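Grurnside Evening Classes – Everyday Product Design
Handout for session 4: Power at the desk

Welcome back! Tonight we look at something most of us own and hardly ever study: the power strip, with the little chargers that live on it. I love this session. Please read the notes before Sunday and bring one charger from home, any age, any color.

Start with shape. A plain bar is cheap to mold and easy to hide behind a desk, so makers have had little reason to try anything else. But a strip that sits out in the open can have some character. Think of a turquoise mountain with a frosted white snowcap, and triangular buttons to match! The theme carries right down to the small parts, and that is what I want you to watch for in your own sketches.

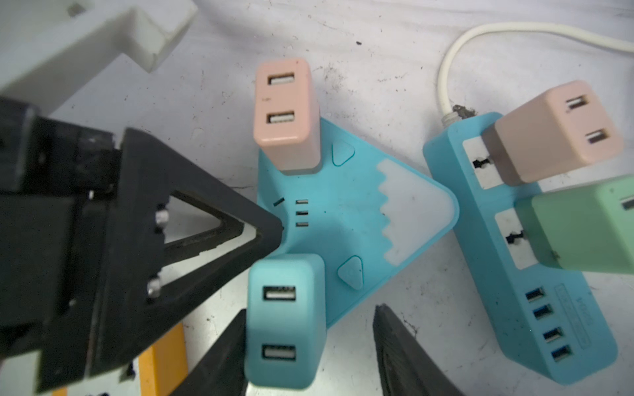 Handout 4, page 2

Next, the charger itself. Ours is a pale pink block with two USB-A ports, one above the other. Stacking the ports keeps the face narrow, which is great when sockets are close together, but it makes a tall block, and a tall block can lean on its neighbor or get knocked by an elbow. Try drawing the same charger with its ports side by side and see how much of the strip it covers. Neither layout wins every time – it depends on where the sockets face.

Color does a lot of work too. Soft pink, mint and peach make it easy to say "the pink one is mine" in a shared house. Matte finishes hide fingerprints better than gloss, though they can pick up scuffs.
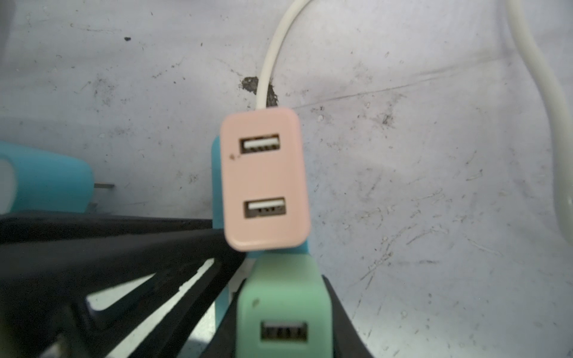
On to cables, my favorite part. A cable needs room to bend. When you measure a desk layout, don't stop at the edge of the plug; leave space for the curve as well. Students on the Felia desk project forgot this and had to redraw the whole back panel. They were very good about it!

Exercise (10 minutes, in pairs)
Lay out a shared table with strips in different colors and small cube adapters. Decide where each strip goes, which way it points, and where the long cable will rest. Wall baskets are allowed for spare adapters.
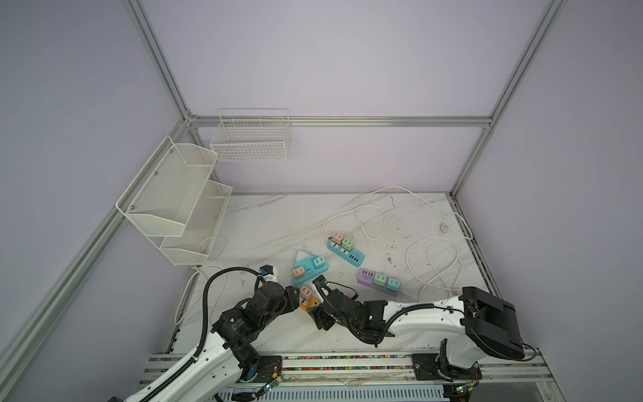

Swap plans with another pair and mark every spot where two adapters might crowd each other. Use pencil, please – you will change your mind.

For next time: one page of sketches for a strip based on a landform other than a mountain. An island? A dune? Show the buttons from above and the sockets from the side.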